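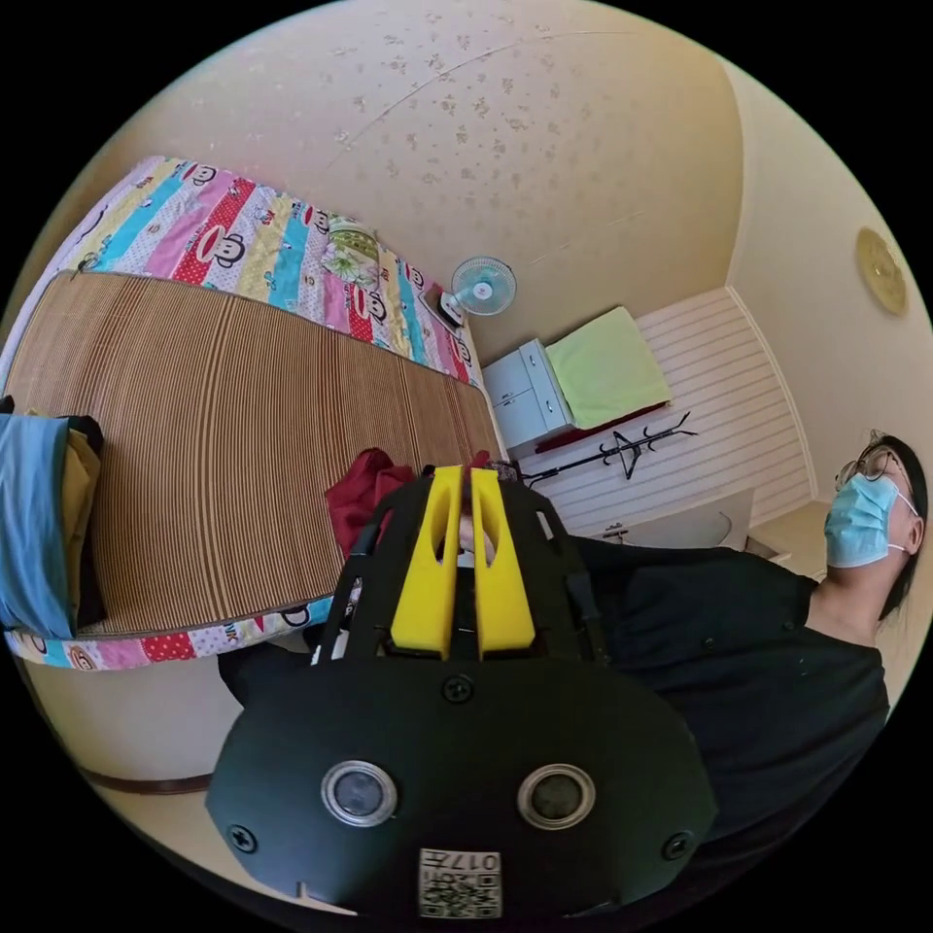
**Bedding: washing, storing and the spring order**

January 2019

The bedding order for the Hatidwood houses goes in next month, and the form is on the board outside the laundry room. Anyone who wants sheets, pillows or a mattress cover through the shared order should write their name, room and bed size on it. We buy from Dromora again. Their cotton sheets have held up well in our machines, and they take back unopened packs.

Bed size is where most mistakes happen. Last year we sent back more fitted sheets than anything else, nearly all of them ordered by guess. Measure the mattress itself, with the bedding off, and write down the width, the length and the depth. The depth matters as much as the other two. A sheet made for a thin mattress will go on a thick one if you pull hard enough, but the corners will come up in the night and the elastic won't last. If you use a pad or a topper under the sheet, measure with it in place.

Dzintra Žukauskas is collecting the forms. She needs them before the order goes in and can't add anything once it has. Payment is at pickup, as before.

**Summer mats**

Several people have asked whether we can order bamboo sleeping mats this year. We can. Dromora doesn't carry them, so they would come from Avotiņš, and the minimum is 20 mats. Put a mark in the last column if you want one. If we don't reach the minimum, that part of the order is dropped and the rest goes ahead.

For those who haven't slept on one, a bamboo mat goes on top of the mattress and sheet and feels cool against the skin. It lets some air move under you, and it doesn't hold sweat the way a thick cotton pad does. Some people lie straight on it. Others find it too hard on the hips and shoulders and put a thin cotton cover over it, at the cost of some of the coolness.

A few points on looking after them:

- Wipe a new mat with a damp cloth and let it dry before the first night. There is often dust in the weave.
- Check the surface with your palm for splinters. Rub down any rough spot with fine sandpaper.
- Wipe it every few days in hot weather. Plain water is enough most of the time. Don't soak it, and don't put it in the washing machine.
- Dry it in the shade. Strong sun makes bamboo brittle, and the edges start to crack.
- Roll it or fold it only along the lines it was made to fold on.

At the end of summer, make sure the mat is completely dry before it goes away. Last November we opened the storage closet on the second floor and found three of them with mold along the edges. Two cleaned up with vinegar and water and a soft brush. The third had gone too deep and was thrown out. All three had been put away in plastic bags with the tops tied. A cotton bag or an old pillowcase is better. If you have neither, wrap the mat in a sheet.

**Washing**

The large machine in the laundry room is working again after the repair. Mārtiņš Dzene replaced the drain hose and has asked that we stop putting two full sets of bedding in one load. The drum will take them, but they twist together into one heavy lump, the machine can't spin properly, and it shakes until it walks away from the wall. One set at a time, please — a fitted sheet, a top sheet and the pillowcases.

Sheets should be washed every week or two. Pillowcases can be done more often, and in summer they should be. Warm water is fine for nearly everything. Hot water is worth using after someone has been sick, if the label allows it. Bright prints and children's sheets should be turned inside out and washed apart from white things for the first few washes. After that most of them are safe in a mixed load, though deep reds can go on bleeding for months.

Wool blankets don't belong in the machine at all. Air them outside on a dry day, shake them well, and brush off anything that sticks. If one has to be washed, do it by hand in cool water and dry it flat. The tables in the drying room can be used for this if you leave a note with your name and the day.

Pillows are a mixed case. Most of the synthetic ones can be machine washed, two at a time so the drum stays balanced. Foam pillows can't. They tear when they are wet and take days to dry through. Use a zippered cover and wash that.

**Drying**

The lines behind the house are free on most days, even in this weather. Sheets will dry outside in winter if the air is dry and there is a little wind. They may freeze stiff first. Leave them alone until they soften, as cotton threads can break if you fold them frozen. Bring them in before dark and finish them on the indoor racks.

Please don't hang wet sheets over the bedroom radiators. The paint behind the one in room six has started to peel, and the window frames in that room were wet all through last month. If the drying room is full, ask Mārtiņš for the key to the boiler room, where there is one more line.

**Old bedding**

The animal shelter on Hundano Road takes clean sheets, towels and thin blankets in any condition. They don't take pillows, comforters or anything with feathers. There is a box for them beside the laundry room door. Wash things before you put them in, and cut off any safety pins or loose buttons.

Sheets that are worn only in the middle can be made to last a few more years. Cut the sheet down its length through the worn part, turn the two halves so that the outside edges meet, sew them together, and hem the new sides. You end up with a seam down the center, and some people don't like lying on it. It works well for a child's bed or under a mat. Dzintra has a sewing machine and will show anyone how it's done.

**Money**

The laundry fund stands at 700 after the repair was paid. The hose and the labor came out of it. The coin price for the machines stays the same until summer. Detergent is still bought in bulk and kept on the shelf over the sink — one scoop for a full load, half for a small one.

Forms to Dzintra, machine problems to Mārtiņš. If you find a single striped pillowcase in your wash that isn't yours, leave it on the hook by the door.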